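Can a Robot Learn by Watching Itself?

You may have heard that a robot named Huroler "taught itself" to pick things up. Be careful with that sentence. It leaves out a lot.

The robot belongs to the Tamura lab. People there steered it through 2,197 tries at grabbing things like cups and socks. Each time, a small camera near the robot's hand recorded what was going on. Then a computer program hunted for patterns: when the hand looks like this, move it like that. Scientists call this imitation learning. It means copying, and copying takes a lot of examples.
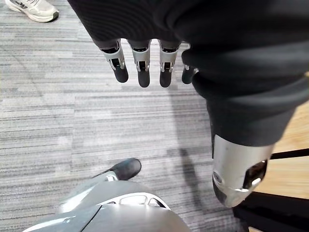
So how well did the copying work? The lab says Huroler grabbed the right thing 74 times out of every 100. That sounds good. But all of those tests happened in one room, with things the robot had practiced on. When the team brought in new things, the score fell to 60.

Does the robot know what a cup is? Nothing in the test shows that. A program can match patterns without understanding them.

Another lab, Wetton, wants to try the same method in a different building. A good result should work there too. Until somebody checks, "it taught itself" is a claim, and you're allowed to ask for more proof.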